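4. Lo que guardamos «por si acaso»: los cables

Hasta aquí he hablado de la ropa y de los papeles, que eran lo que yo esperaba encontrar cuando empecé con las entrevistas. Los cables se me colaron por la puerta de atrás. En el guion original había una sola pregunta sobre aparatos viejos, puesta casi de relleno, y resultó que era la que más hacía hablar a la gente. Visité 13 hogares y en todos, sin que yo lo pidiera, alguien acabó levantándose a buscar una caja, una bolsa o un cajón que ya no cerraba bien (en uno de ellos, una maleta entera).

Confieso que yo también tengo mi bolsa. La llevo arrastrando de piso en piso desde la universidad y no sabría decir para qué sirve la mitad de lo que hay dentro. Lo digo porque me parece justo avisar al lector: no escribo esta sección desde fuera, y más de una vez me sorprendí dándole la razón a la persona entrevistada cuando me tocaba estar callada y tomar notas.

4.1. El cable sin dueño

Llamo «cable sin dueño» al que se ha separado del aparato con el que llegó a casa y del que nadie en el hogar recuerda ya la procedencia. La definición es mía y es un poco tosca, pero funciona bien para ordenar el material. Chuensuk, en su trabajo sobre los trasteros, propone hablar de «objetos huérfanos», término que me gusta mucho aunque lo encuentro demasiado amplio: una llave huérfana da cierta inquietud, un cable huérfano no. El cable promete algo. Thongchai Rungrueang, uno de mis entrevistados más generosos con su tiempo, me lo explicó así: «Si tiro la llave, a lo mejor no puedo abrir una puerta. Si tiro el cable, seguro que mañana aparece el aparato».

Esa seguridad de que el aparato va a aparecer salió en siete de las entrevistas, casi siempre contada con una anécdota. Y las anécdotas se parecen muchísimo entre sí: alguien hizo limpieza, tiró un cable y al poco tiempo lo necesitó. Cuando yo preguntaba de qué aparato se trataba, la memoria empezaba a flaquear. Una impresora, creo. No, la cámara de mi hermano. Solo dos personas supieron decirme exactamente qué cable era y qué pasó después, y una de ellas lo había comprado de nuevo por menos de lo que cuesta un café.

También pesa la forma. Un cable no se dobla y se apila como una toalla, hay que enrollarlo, y cada casa tiene su manera. Están los que lo sujetan con una goma, los que hacen un nudo (¡y luego sufren!) y los que lo sueltan tal cual sobre la primera superficie libre, que suele ser la mesa.
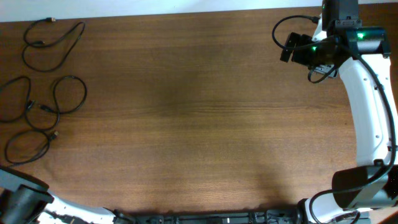 Figura 3. Cables enrollados sin apretar sobre una mesa de madera.

Me detengo en la mesa porque es el sitio donde se decide todo. Surachet Hemmin lo llamaba «el juicio»: se vuelca la bolsa, se mira cada cable por los dos extremos, se discute un rato y se vuelve a meter casi todo donde estaba. En su casa el juicio se celebra en mayo, con el cambio de armarios, y según sus propias palabras no ha habido nunca una condena firme. Su mujer, que nos escuchaba desde la cocina, añadió que la bolsa era la misma desde hacía cuatro mudanzas.

4.2. Quién decide

Lindqvist sostiene que en las casas compartidas el derecho a tirar algo lo tiene quien lo compró. Para los muebles me parece cierto, y mis notas van en la misma línea. Con los cables no me cuadra. Como no se sabe quién los trajo, cualquiera puede vetar y a nadie le corresponde autorizar, de modo que el cable se queda. Rungnapa Limsakul, que vive con tres compañeras de piso, me contó que habían acordado preguntar por el grupo de mensajes antes de tirar nada, y que bastaba con que una contestara «espera» para que el asunto quedara cerrado hasta el año siguiente.

Hay además una cuestión de vergüenza que no supe ver en las primeras visitas. Tirar un cable a la basura normal está mal visto, casi todos lo saben, y llevarlo al punto limpio exige un viaje que por un solo cable parece ridículo. Así que se espera a juntar unos cuantos. La bolsa crece, el viaje se aplaza, y lo que yo había anotado como apego era, en bastantes casos, pereza con buena conciencia. Tuve que volver a codificar todas las transcripciones con esa categoría en la mano, y los resultados de esa segunda lectura son los que discuto en la sección 5.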